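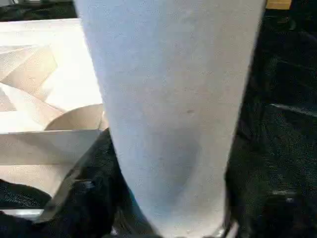 Skirkeo Press Office

Skirkeo introduces plain white packing box with cardboard inserts for single cups and tumblers

DRISTCOMBE, November 20, 2025 — Skirkeo, a maker of packaging for small tableware studios, today announced the Wastadier box, a white cardboard box for sending one cup or tumbler by mail. The box is packed with folded cardboard and closes without plastic filling. It can be ordered from today by studios, shops and private customers.

The Wastadier box was developed for makers who sell their work in small numbers and pack it themselves, often on the same table where they glaze, photograph and write invoices. Many of these makers told Skirkeo that packing takes them more time than they would like, and that the usual boxes are made for square goods. A tall cup that is wide at the top and narrow at the bottom does not stand well in such a box. It leans to one side, and the empty space near the base must be filled with paper again and again.

Skirkeo has answered this with an insert that is folded from one sheet. The folds lie over each other in a zigzag and give a little when they are pressed. A second piece is bent into a curve and goes against the wall of the cup. Both pieces are delivered flat and are put in shape by hand. After one or two tries, most people do it without looking at the instruction sheet.

Tested with the makers

Before the sale started, the company gave the box to 18 studios in and near Dristcombe. They used it for their normal orders from May until the end of the summer. In this time they were asked to write down what was slow, what was unclear and what they did differently from the instructions.

Several things were changed after these tests. The flaps of the insert were first too stiff, and people with small hands found it hard to push them down. They are now creased deeper. The front wall of the box was made lower, so that a cup can be put in from the side and does not need to be dropped from above. The instruction sheet, which had been printed on both sides, is now printed on one side only, with larger drawings.

One more change concerns the color. The first boxes were brown. The studios asked for white, as many of them send gifts directly to the person who receives them, and they wanted the inside of the box to look clean when it is opened. The outside and the inside are now both white. The inserts stay in the natural color of the cardboard, which the studios liked next to a pale cup.

How the box is packed

Skirkeo recommends to pack on a soft surface. A folded dark cloth under the box and the cup is a good choice — small marks and dust on white ware are easier to find when there is something dark behind it, and the base of the cup does not scratch the table. The company also advises to turn the cup once in good light before it goes into the box. A gray spot on a matte surface can be only dust, or it can be a fault in the surface, and it is better that the maker sees it first and not the customer.

The order of work is then as follows. The box is opened and the folded insert is placed in the far end. The curved piece is set under the flaps. The cup goes in with its wide end toward the insert, and the narrow end is supported with the loose strip that comes with every box. The lid is closed and should go down without force. If it does not, the cup is too tall for this size and the larger size should be used.

For cups with a handle the box is less suitable. Skirkeo is working on a separate insert for them but cannot yet give a date for it.

Sizes, price and delivery

The Wastadier box comes in 2 sizes. It is sold in packs of 18 for small studios and in packs of 64 for shops and larger workshops. A pack of 18 costs 55 dollars, with inserts, loose strips and instruction sheets included. The price for the larger pack is given on request and depends on the size and on the place of delivery.

All boxes are sent flat. They should be stored in a dry room and not stand directly on a concrete floor, because cardboard takes up moisture and the creases become soft. Boxes that have been used once can be used again if the corners are still firm. The inserts can be ordered separately for this purpose.

In the shops, the box will be sold first by Cantero, which has supplied studios with clay, brushes and packing material for many years. Cantero will keep both sizes in its Dristcombe store, and customers can bring a cup of their own and try it in an open box at the counter. Other shops will follow next year.

A free sample

Studios that would like to try the box before they order a full pack can ask for a sample. It contains one flat box in the size of their choice, one set of inserts and the instruction sheet. The sample is free of charge, and only the postage must be paid. Skirkeo asks that the height of the cup and its width at the widest point are written in the request, so that the right size can be sent.

About Skirkeo

Skirkeo designs and produces cardboard packaging for ceramics, glass and other small household goods. The company works from Dristcombe, where the boxes are designed, cut and creased in the same building. Its customers are mostly studios and independent shops.

Press contact

Skirkeo Press Office, Dristcombe
Samples for journalists and further pictures of the Wastadier box are available on request.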